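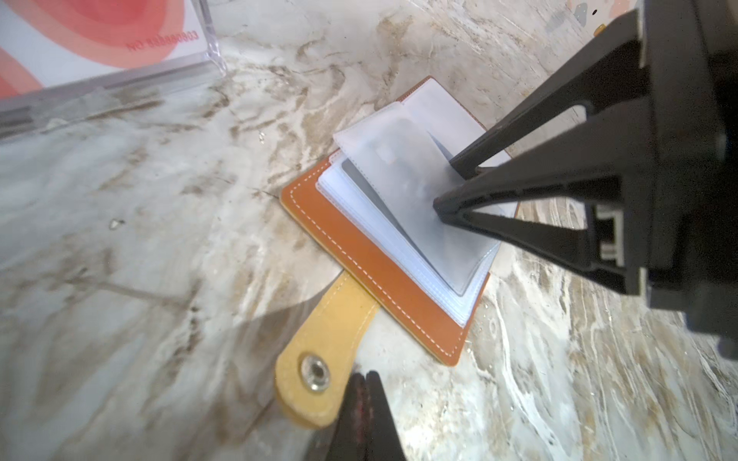

Wrist camera view, with one finger on a lifted sleeve of the card holder.

Reviews Guides Parts Forum Newsletter About

Reviews > Teaching by hand > Two-arm kits

Skereck Zitbridge teaching kit: a review after long use

By Cempaka Menon
June 12, 2024

The Zitbridge is a set of two small hand-held arms which you move with your own hands, and two bigger arms on the table copy you. I have used it since March, mostly together with my colleague Patricio Tapia, and in this time we saved 1096 recordings. I think this is enough to have an opinion. We bought the kit with our own budget from Bermúdez, and Skereck did not know that I would write a review.

What we do with it

Our work is with small soft things that people carry in a pocket or a bag. The card holder was the most difficult of them. It has a leather cover, a strap with a metal snap button and a thick block of plastic sleeves, and the sleeves like to stay together. A person opens it without thinking. With the Zitbridge you must think a lot on the first day. One hand keeps the cover down, the other has to find the edge of one sleeve and not of three.

My first attempts were poor. I pushed too much, because you do not feel in your fingers how hard the gripper is pressing. There is a small vibration in the handle when the motor works harder, but it comes a little late. After one week I stopped waiting for the vibration and I watched the plastic instead. When the sleeve starts to bend, it is already enough force.

The handles

The handles are the best part of this kit. They are light, and the trigger for the gripper has a long travel, so you can close the fingers slowly. Our older set from Brudska had a trigger with a short travel, and with that one we often dropped thin objects. Patricio has large hands and he says the ring for the thumb is too narrow. For me it is comfortable, although after 70 minutes without a break my wrist becomes tired. The manual advises to stop earlier, and I agree with the manual.

The hand-held arms hold their own weight if you switch on the balance mode. Please switch it on. It is off when the kit arrives, and I worked two days without knowing that it exists.

Both arms at the same time

Passing an object from one gripper to the other is where I see the biggest difference with cheaper kits. The delay is small and, more important, it is the same on the left and on the right. You can bring the grippers very close to each other without fear. The software has a soft limit that slows the arms when they are close, and you can set its distance. We made it shorter than the factory value, as with the original number we could not do any handover of a small object.

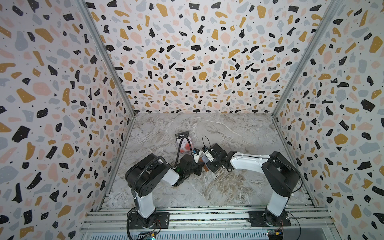

Both grippers meet over the work surface with a small brown object between them.

Cables are my main complaint. The camera cables make a loop above the wrist, and if you turn the wrist too far the loop can touch things that stand on the table. You must leave some free length, but too much length is also a problem. I would like clips in the box. We made ours from a strip of Velcro.

Recording software

To start and stop a recording you use a foot pedal. It is simple and it works. With a long press you delete the last attempt, and I use this more often than I want to admit. Each recording keeps the joint positions and all the camera pictures together, and the times match well. Only 17 of our files had a problem with the times, all of them from before the update.

What I do not like is the naming of the files. The program gives a long number, and the task name that you typed is hidden inside a second file. When you want to find all attempts with the wallet, you need a script. Patricio wrote one in an afternoon — still, it should be in the program.

The wrist cameras are good enough. White plastic sleeves on a light marble surface are hard for any camera, and I had to lower the exposure by hand. The setting is kept after a restart, for which I am thankful.

Learning to use it

Nine people in our office have tried the kit. Most of them could pick up a simple box in the first minutes. For the snap button and the sleeves, I would count several days before the recordings are worth keeping. The video lessons of Skereck are short and clear, but they show only hard objects, and I missed one lesson about leather or thin plastic.

Good: handles, long trigger, equal delay on both sides, foot pedal
Not good: cables, file names, narrow thumb ring, weak feeling of force

I would buy it again for work with two arms. If you have only one arm, the Brudska set costs less and you will not use half of what is in this box. The spare thumb rings are sold in a second size since the last month. I ordered one pair for Patricio and they have not arrived yet.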